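Data collection update: tabletop set, second round

Recording for the second tabletop set began on January 19, 2018, at the Giler site. The first round covered single objects placed alone on a bare surface. The second puts several unrelated items on the table at once and asks the operator to move one of them, leaving the others where they are. The target for the round is 1000 accepted episodes.

An episode starts with the arm in its rest pose and ends when the operator presses the foot switch. Median length so far is 35 seconds. Joint positions, gripper opening and the head camera stream are written to one file with a shared clock. The written instruction is entered before the arm moves and is locked after that. In the first round operators could edit it afterward, and the text drifted toward whatever had been done. Those episodes have been pulled from the training split and kept for reference.

Items are drawn from the household bin by a script, which also sets a rough zone on the table for each one. Operators place them by hand inside the zone and may choose any orientation. Exact placement is left loose on purpose. In the first round the objects sat on tape marks, and the policy trained on that data reached for the marks when the objects were shifted a few inches. 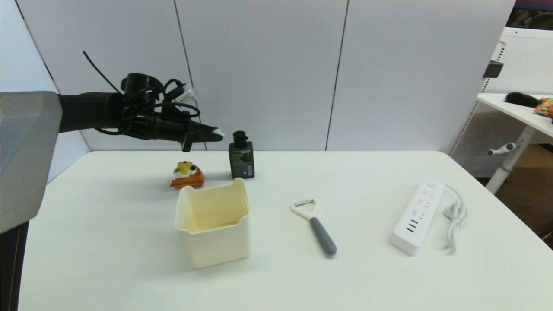
The gripper beside the dark bottle, with the open container, peeler and power strip also on the table.

Cords remain the hardest case. A power strip with its cord attached covers a lot of table and changes shape every time it is touched, so two layouts from the same draw can look quite different. The labeling tool, Drurix, stores one box per object. For corded items the box is now drawn around the body only, and the cord gets a separate box with its own tag. Labels from the first week followed the older rule and are being redone.

Flat items come next. A peeler lying on its side gives a parallel gripper very little to close on, and operators had been using different methods: some pressed down on the handle and pinched, others slid the item to the table edge first. Both are accepted. The method must be entered in the notes field with the codes on the Mertens sheet. Please do not write free text there, as the import step drops it.

Failed grasps are to be kept. If the fingers close on nothing, open them, back off and try again within the same episode, up to 3 attempts. After the third, end the episode and mark it failed. Do not delete it. The Brokon training runs use failed episodes as a separate class, and the first round had too few of them to be of use.

Two changes to the file format take effect with this round. The gripper opening is logged in millimeters in place of a 0 to 1 value, and the zone layout is saved in the episode header. Readers written for the old format will load the new files without an error but will return the wrong gripper scale, so check the version number before mixing rounds.

The next export is planned for June. Requests for extra items in the household bin should go in the shared sheet, with the item's weight and its widest dimension filled in.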